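Learning to Eat Together: How Families Are Rethinking the Fussy Years

Between the ages of two and six, a great many children narrow their diet sharply. A child who accepted lentils and spinach at ten months may, by the third birthday, refuse anything green. Parents often regard the change as a failure of their own, although it is among the most common concerns raised with health visitors.

The Hawthorne Family Centre in Urley has spent the past year examining the question with 28 households. Its programme, led by the dietitian Diane Fortin, asks parents to decide what is served and when, and leaves the child to decide how much is eaten. Pressure, praise and bargaining are all discouraged at the table. 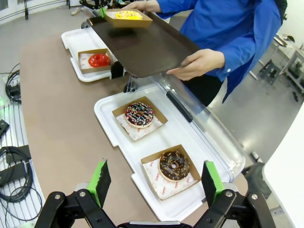 Sweet foods present the greatest difficulty for most of the families enrolled. Many had come to use pudding as payment for vegetables, an arrangement that tends to raise the standing of the one and lower that of the other. A doughnut with yellow glaze and pale speckles, carried in on a tray, has an obvious appeal to a four-year-old, and the centre does not advise parents to pretend otherwise. It suggests that such foods be offered occasionally, in a modest portion and without conditions.

"Parents expect the first fortnight to be hard, and it often is," Ms Fortin said. "We ask them to keep the meal short and the conversation on other subjects."

Huguette Arsenault, whose son joined the programme at three, reported that he now tolerates peas on his plate and has twice eaten them. Families whose children are losing weight, or who gag regularly at meals, are referred to their doctor. A second group will begin in May.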